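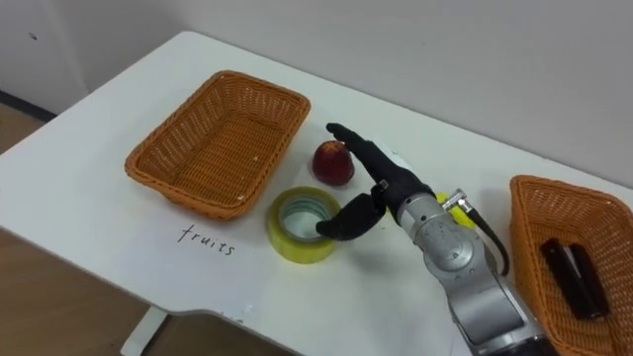 The basketry course at Premar House finished its second term in December, and this report covers the work done with the grant since our last update. Thirty-seven people enrolled and most of them stayed to the end. The standard of the work has gone up, mainly because we slowed the course down and gave more sessions to borders. Learners now get to see finished wicker early on, such as the orange-brown rectangular basket on the white table, which has closely spaced upright strands in its sloping sides and a thick braided rim that carries on round the rounded corners. A rectangular shape is harder than a round one and we do not expect beginners to manage it in one term.

Teaching

Itzel Escobedo led the Friday evening group and Paula Pană took the daytime group. Both groups followed the same plan: bases first, then siding, then borders, with the last weeks left free for a piece of the learner's own choosing. The daytime group moved more slowly at the start and had caught up by the middle of the term. Paula has asked for a longer session next time, as two hours is short once soaking and clearing up are taken out. We would like to try this from the spring and can do so within the present room hire.

Four learners from the first term came back to help beginners with their bases. This was not in the original plan. It worked well enough that we want to make it a regular part of the course, with travel costs paid.

Materials

We bought willow from Feka, who had supplied us before, and a smaller amount of cane from Zaki. The first willow delivery came late and some of the bundles were too thick for beginners. Feka exchanged them without charge, but we lost a week of side weaving in the evening group and had to bring the border work forward using cane. Harriet Haddad now checks the thickness of each order before it is paid for.

Spending on materials came to £968. This is more than we planned for the term. Part of the extra went on a second soaking trough, which will not need buying again — the old one was too short for the longer rods and they had to be bent to fit. The rest was waste, and we expect less of it now that offcuts are sorted and kept for handles and small repairs.

Public day

The open day drew 200 visitors over one afternoon. Zineb Shehata ran the drop-in table, where people could weave a simple mat and take it home. Queues built up after lunch and we should have had a second table out. Several visitors asked about mending old baskets, and Nouhaila Fahmy is looking into whether a monthly repair session could pay for itself.

Problems

The storeroom is damp and some willow went mouldy in November. The stock has been moved upstairs for now, where it is dry but in the way of the other room users. Rodix has quoted for shelving and a vent, and we are waiting for a second quote before we ask you to approve the cost.

The evening group also had a drop in numbers when the car park closed for resurfacing. It is open again.

Next term

Enrolment is open and the evening group is nearly full. We plan to keep the same fee, lengthen the daytime session and order willow a month earlier than before. A full statement of spending will follow with the next claim, along with the second quote for the storeroom if it has arrived by then.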